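We use cookies to remember your language and region. Accept | Settings

Berholm Match Ball Care and Inflation Guide

Section 4. Preparing the ball before first use

Please read this section completely before you put air in the ball. It applies to the Berholm match ball and the Berholm training ball. For the futsal ball, see Section 7.

What you need:
– the Nartey hand pump with its hose
– one inflation needle
– the small bottle of valve oil from the box
– a pressure gauge

4.1 First inflation

1. Take the ball out of its bag and let it lie at room temperature for 20 minutes. A ball which comes directly from a cold car will show a false pressure.

2. Put two drops of valve oil on the valve opening. Do not use cooking oil or grease from a bicycle.

3. Turn the needle slowly into the hose of the pump until it stops. Wet the needle with one more drop of oil.

4. Push the needle straight into the valve.

CAUTION: Never push the needle at an angle. A bent needle can cut the rubber inside the valve, and this damage is not covered by the warranty.

5. Pump with slow, even strokes until the ball has its round shape. Stop there and take the needle out. Let the ball rest again for 20 minutes, so the bladder can find its place behind the panels.

6. Put the needle back and continue to 600 grams per square centimeter. Check with the gauge, not with the thumb.

Note: If the gauge shows more than 600, press the small release button on the Nartey pump for one second and measure again. Repeat if necessary.
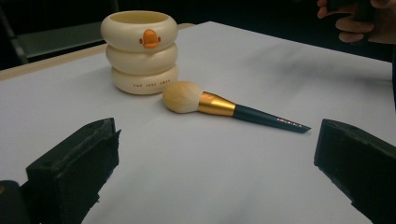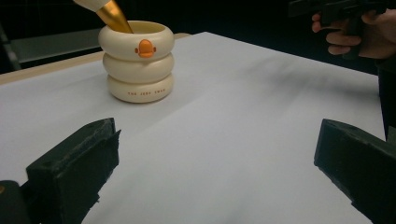
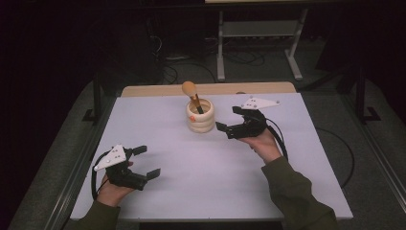

4.2 Checking the shape and the seams

1. Hold the ball at the height of your chest and let it spin between your hands. Look at the printed line. It should stay steady and not jump up and down.

2. Go along each seam with your finger. A small ridge is normal on a new ball and becomes flat after two or three training sessions. An open seam is a fault – please do not play with the ball and contact your dealer.

3. Write the serial number in the table on the back cover. You will need it for a warranty claim.

4.3 After the game

1. Wipe the ball with a damp cloth. Use clear water only.

2. Dry it in the shade. Do not put it on a heater.

3. If you will not play for more than two weeks, let out a little air. The ball should still keep its shape.

CAUTION: Do not store the ball under other heavy equipment. Flat places on the panels can be permanent.

Note for clubs: With many balls in one net, please check the pressure of every ball before training. Balls of the same age can lose air at a different speed. Replacement needles are sold in packs under the name Clakley and fit all pumps in this guide.

Text of this section: Yayra Laryea. Technical check: Đạt Kiều.
Last changed 2025-02-13

Shares 20 | Comments 0

Contact | Warranty | © Berholm | Back to top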